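Granow workshop pauses robot arms after fabric sleeve jams a joint

By Femi Odukoya
September 2024 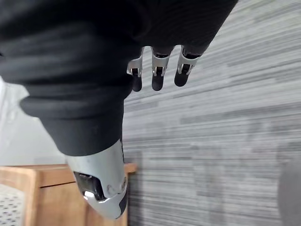 What went wrong with the robot arm at Granow?

A fabric sleeve worked its way into one of the arm's joints during a long test run, and the arm kept pushing against the cloth until its motor overheated and shut the whole thing down.

Nobody was hurt, I am very glad to say, and the damage came to a burned cable and a joint that will have to be replaced. But it was enough of a fright for Trirance, the small company that runs the Granow workshop out on the Mostyn road, to stop all three of its arms and take a good long look at how they are dressed. Work had not started up again when this item was written, and the folks there seem in no hurry to rush it, which I think most of our readers would agree is the right way to go about things.

If you have ever been by on one of their visiting afternoons (and if you haven't, do go, they always put the coffee on) you will know that the arms spend their days practicing household jobs. They open doors, pick up cups, put things on shelves and take them off again, over and over. The sleeves were brought in over the summer to keep dust and crumbs out of the moving parts, and by all accounts they had done that job very nicely.

The trouble came on run number 617, a plain reaching exercise that the arm had done plenty of times before. Partway through, the cloth bunched up near the elbow and a fold of it got pinched as the joint closed. The arm has a force limit that ought to stop it when it meets something solid – a person's hand, say, or a table edge – but soft cloth gives way a little at a time, and the push never climbed quickly enough to set the limit off. It went on squeezing for 16 minutes before the heat cutoff in the motor finally did what it was put there to do.

Huw Yorath, the workshop manager, was in the next room on the phone and came back to a smell he described to me as "like somebody ironing a raincoat." He pressed the red stop button, pulled the plug for good measure, and opened every window in the place.

"The cutoff worked, and I'm grateful for that," Yorath told me when I stopped by. "What bothers me is that it was the last thing left to work. We should have caught this a lot sooner, and we had the numbers sitting right there on the screen to catch it with."

He was kind enough to pull those numbers up and go through them with me, slowly, on account of my never having been much of an engineer. The line for the elbow motor begins to creep upward well before the shutdown, a gentle slope that you could easily take for nothing at all. The warning on the screen was set to go off at a higher temperature than the joint had reached for most of that time, so it stayed quiet until very near the end.

Trirance has since looked over the sleeves on the other two arms and found wear on one of them, a shiny rubbed patch in the same spot by the elbow. Yorath went back through the maintenance book as well and found a note from earlier in the summer saying the cloth was "riding up again" and had been tugged back down by hand. There was no follow-up to it. He didn't try to hide that from me, and I thought well of him for it.

A few changes are on the way. The warning temperature has been lowered to 52 degrees Celsius, and the arms will now stop on their own if a motor works harder than expected for more than a few seconds, even when the push itself is a mild one. New sleeves with a closer fit are being sewn by an upholstery shop in Bremgate, with a band at each end to keep the cloth from sliding. Long runs will also need a person in the same room from start to finish, which will mean a little shuffling of the work schedule – and, I would guess, a few longer days for the staff.

The next visiting afternoon has been put off until the repaired arm has been tested with its new sleeve on. Anyone who had signed up will keep their place and should get a call from the workshop with a new date. School groups from Mostyn and Bremgate that were due later in the fall are still on the calendar for now, and Yorath asks teachers to phone him directly with any questions.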